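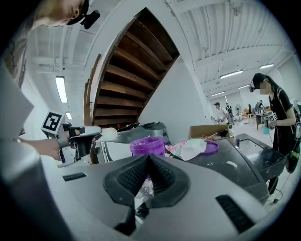

My sister says nobody needs a 1000 piece jigsaw puzzle with that much sky in it, and she's probably right, but oh, I have had such a good month with this one!

Aug 22, 2021

So, puzzles. I fell back into them over the winter and I haven't come up for air. The one on my dining table right now is the Halvorsen harbor, the big painted one with the fishing boats and the impossible stretch of pale blue over everything. I started with the boats like a kid eating the frosting first. Then the red warehouses, then the reflections of the red warehouses, which I had mixed up with the warehouses themselves for two full evenings. The sky I've been doing purely by shape. You stop looking at color after a while and start knowing the pieces by their shoulders. There's a fat one with a crooked knob that I tried in every gap on the left side before it dropped in up by the mast, and I yelled loud enough to wake the dog.

I used to be a Joretti person all the way. I still love their pictures (the bakery window one is my favorite puzzle ever, and I've done it three times), but the Halvorsen pieces are thicker and they have that soft click. You can pick up a whole finished corner and slide it across the table without it folding up on you. I did the 500 piece Joretti lighthouse right before this and the difference in the hand is huge. 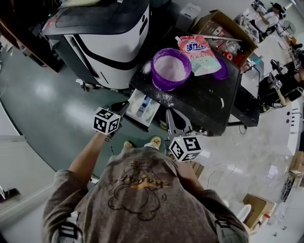 A reader wrote in under my last post that sorting by shape before doing the border is madness, and that the edge always comes first. I get it, I really do! I was raised edge first. But try it once with a hard sky. I put the two-knob pieces on one cookie sheet, the three-knobs on another, and leave the edges in the box lid until I feel like it. With the harbor I didn't close the border until the second week, and it was so much fun watching the boats float around loose in the middle with no frame to belong to.

Next up is the Selleso orchard, which a neighbor is lending me in September. It's all leaves – green on green on slightly yellower green – and I can't wait. If anyone has done it, tell me whether the ladder is as easy a starting point as it looks on the box. I'm also on the hunt for a felt mat that doesn't shed, so send me your favorites.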